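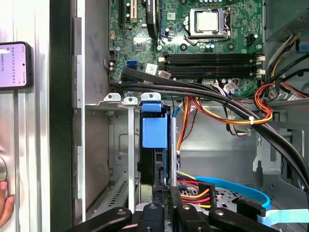

Figure 1. Inside the case with the side panel off. The processor is in its socket and the hard drive stands in the blue caddy.

Desktop Teardown and Cable Cleanup
Marina Kontogiannis and Themis Fragkou
Submitted July 10, 2020

1. What we set out to do

Our project was to take one old office desktop from the Tindholm storeroom, write down how its parts are connected, and put it back together with neater wiring. The machine came with no manual. Neither of us had opened a computer before this course, so we gave ourselves 13 hours in the lab and kept a shared notebook.

2. The parts

The motherboard is green. The processor has a square metal heat spreader and is held down by a bracket with a lever arm. There are four black memory slots in parallel rows, with white clips at their ends. A white PCI slot sits beside a black expansion slot.

The power supply is a gray metal box with a perforated surface. Most of the wires we had to deal with start there. The hard drive is held upright in a blue plastic caddy, between two metal uprights.

3. Cables

This took most of our time. A thick black bundle of sleeved cables crosses the middle of the case and gets in the way of nearly everything else. The red, yellow and orange power wires are bound with a white zip tie. We labeled each connector with masking tape before unplugging it — first by letter, then by the name of the part it went to, because the letters got mixed up in the notebook.

The light-blue SATA data cable was the easiest to follow since it is flat and a different color from the rest. The black SATA power connector was harder. Themis pulled on the wires the first time and our instructor stopped him. You have to hold the plug itself.

4. Reassembly

We put the drive back first, then the power connectors, then the data cable. This was the wrong order. With the power wires in place there was little room for fingers, and we had to undo 2 connectors and start that part again. The second attempt took 47 minutes.

5. Problems and what is left

One of our tape labels came off and we lost time working out where it belonged. We also did not measure any cable lengths, so our wiring diagram shows the routes but is not to scale. Marina is redrawing it in July for the lab binder, with the drive bay on a separate page.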